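About Todley
Print this page | E-mail this page
Posted in June by the Todley office

Todley is a small company that prepares rented rooms and small apartments for the people who will live in them. We bring the furniture, we put it together, we decide with the owner where each piece will stand, and we take care of the cables, the floor and the small repairs. When we leave, the room should be ready for a person with one suitcase.

We started in Yensuk, in a building with 16 apartments. The owner had bought furniture for all of them at the same time and it was standing in boxes in the entrance hall. We were asked only to carry the boxes upstairs. After the first day we were also opening them, and after the first week we were doing the complete rooms. That building is still our customer and we still know which of its doors is too narrow for an armchair.

Today we work in Yensuk and in Orker, and we have a workshop and a storage room in Orker. The workshop is where we repair table tops, change hinges and keep the pieces which wait for their next room. We do not have a shop window and we do not sell furniture to people from the street, but visitors who telephone first are welcome.

What we do

Most of our orders are for one room with a bed, a wardrobe, a table and chairs. It sounds simple, and many times it is. The difficulty is usually in the walls. In older buildings a corner is not always straight, the baseboard is thicker than the drawing says, and the only power socket is in the place where the owner wishes to have the wardrobe. For this reason we visit each room before we order anything. We measure the walls at the floor and again at the height of the shoulder, and we write down where the sockets, the telephone or antenna connections and the radiators are.

Then we make a plan on paper. The plan has 4 parts: what stands against the wall, what stands free, where the cables go, and where a person walks. We send it to the owner and wait for the answer. Some owners answer in one hour and some in one month. We do not begin without it, because moving a wardrobe two times is bad for the wardrobe and also for the floor.

We are often asked why we like round tables so much. In a small room a round table is easier to walk past, and there is no corner to hit with the hip. You can also put it nearer to a wall or turn it a little without the room looking crooked. We choose mostly wood in a middle brown color, which goes well with light floors and does not show every crumb.

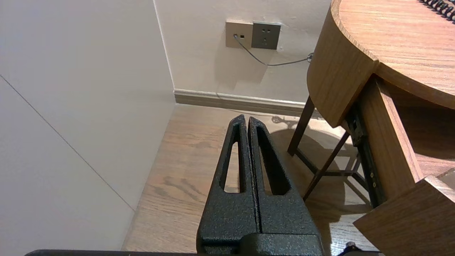
How close to the wall can I put a table if there is a power socket behind it?

Leave enough space that your hand can reach the socket and pull out a plug without moving the table. Please try it with a plug already in the socket, as some plugs are bigger than you think. If a cable comes down there, it should hang freely or be fixed along the wall, and it should never be pressed between the table and the baseboard.

Cables and sockets

We give more time to cables than our customers expect. A thin cable that lies across the floor will be stepped on, and a cable that is pulled tight will slowly damage its connection. We prefer to lead it along the wall and to leave it a small curve near the jack, so there is no tension when somebody cleans behind the furniture. We do not paint over wall plates and we do not cover them with a wardrobe back. When a new socket is necessary, we ask the owner to call an electrician. This is not work that we do ourselves.

Floors

Light wooden floors are beautiful and they show scratches. We put felt under all the legs of tables and chairs, and we carry heavy things, we do not push them. If a wardrobe must be moved after it is put together, we empty it first and use a folded blanket under the base. We ask tenants to look at the felt every 3 months and to change it when it is thin or full of small stones. A packet of new felt is left in the kitchen drawer of each apartment.

For cleaning we recommend a soft broom and a cloth that is only a little damp. Too much water goes between the boards and along the baseboard, and later the wood can lift there.

The Hultunico rooms

Hultunico is the name we gave to our own way of furnishing, for owners who do not want to choose each piece separately. A Hultunico room has light walls, white storage, one wooden table and no more furniture than is needed. The storage is planned to the wall, with the doors opening away from the bed. The pieces can be repaired one by one. If a door is damaged we change the door, and the rest stays where it is.

We have finished 169 rooms in this way. They are not all the same. One has a sloping ceiling, so the wardrobe is low and long. Another belongs to a music teacher, and there the table was left out completely to make place for the instruments.

How we work with owners and tenants

The owner receives a price before the work and this price includes the delivery, the assembly and the taking away of the cardboard. Old furniture can be taken away also, but please tell us before, so that we come with the larger van. If a piece is still good, we clean it and keep it in Orker for another room.

When tenants already live in the apartment, we come at a time which is agreed with them, normally at 9 in the morning, and we cover the floor in the hallway first. We ask that small objects are put in a box and that the windowsills are free. We are finished with one room on the same day in most cases. A second visit is made after some weeks, when the screws have settled and the doors need a small adjustment. This visit is part of the price, and tenants are welcome to prepare a list for us of everything that squeaks, sticks or hangs a bit crooked.

Who works here

We are a small team and everybody carries. The same people who measure your room will also put the furniture together in it, so you do not need to explain the wishes again. New colleagues learn first in the workshop, where a mistake can be corrected in peace, and then they go with an experienced person to the apartments. We speak several languages between us. If something in our letters is not clear, please write back and ask, and we will explain it in a better way.

Visiting and contact

The workshop in Orker is open in the mornings. The entrance is through the yard, behind the bicycle stands, and the bell is on the left side of the door. For a first question, the e-mail is the best way. Please send the measurements of the room, if you have them, and a few words about who will live there.

Last updated: June
Print this page | E-mail this page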